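Night School for a Delivery Cart

Wednesday, January 15, 2020
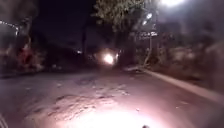
Our club has one entry in the spring autonomy challenge, a delivery cart called Wusska, and I am the person in charge of its opinions about pavement. I volunteered for this in September, when it sounded like the easy job. The software looks at the ground ahead and sorts it into road, curb and trouble. By day it does this well enough that we got cocky. After dark it has to work with its own lamp, which bleaches the asphalt right at the bottom of the view to a pale pink nothing, and just past that comes the big dark patch of cracked and broken surface, which Wusska files under trouble. I can't fault its taste. The curb on the right, with that thin lit edge, it finds without any fuss.

So this week I am labeling. There are 430 night pictures in the folder and I have finished 177 of them, mostly on the couch, mostly with cereal. You draw an outline around the bad pavement, you pick a category, you save, and then you lie awake wondering whether a patched pothole is still a pothole. Jacinto Espinoza, who wrote our labeling rules, says it is. He also says specks of debris get their own category, even when I can't tell whether I am outlining a stone or a bit of paper. I have started using "paper" on days when I feel hopeful.

The streetlights are the other argument. Half the team wants to mask out everything above the horizon and be done with it. The other half – me – thinks a bright light at the far end of a road might be a vehicle, and that a cart should probably take an interest.

We vote on Thursday. I still owe the folder a lot of outlines before then, and we are out of cereal.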